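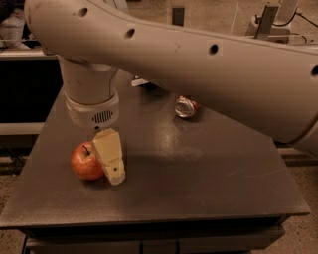 Uma aluna do semestre passado me perguntou se lata amassada ainda vale alguma coisa na reciclagem ou se vai direto para o lixo comum. Vale, sim! E é por aí que eu quero começar a aula 3, porque todo mundo chega com essa dúvida (eu também cheguei, na minha época).

Separação na mesa – notas da aula 3
Disciplina Resíduos Domésticos, Unier
Versão de 8/28/20

Uma maçã vermelha e uma lata de alumínio amassada, na mesma mesa. Parece fácil demais, eu sei, mas são os dois caminhos que a gente vai seguir até novembro: orgânico e metal.

A maçã: comeu, sobrou o miolo, vai para a composteira. Cabinho e semente podem ir junto. Piquem antes, que acelera bastante – e cubram com folha seca, por favor, eu não aguento mais mosquinha no laboratório!

A lata: escorrer, passar uma aguinha (pouca!) e pôr no saco de metais. Algumas cooperativas preferem a lata inteira por causa da triagem, então perguntem na de vocês antes de pisar em cima.

Para casa: ler o capítulo da apostila Retex, página 103, e pesar o orgânico da cozinha durante uma semana. Quem passar de 1000 gramas num dia só anota o que cozinhou. Tragam a planilha preenchida e um pote com tampa.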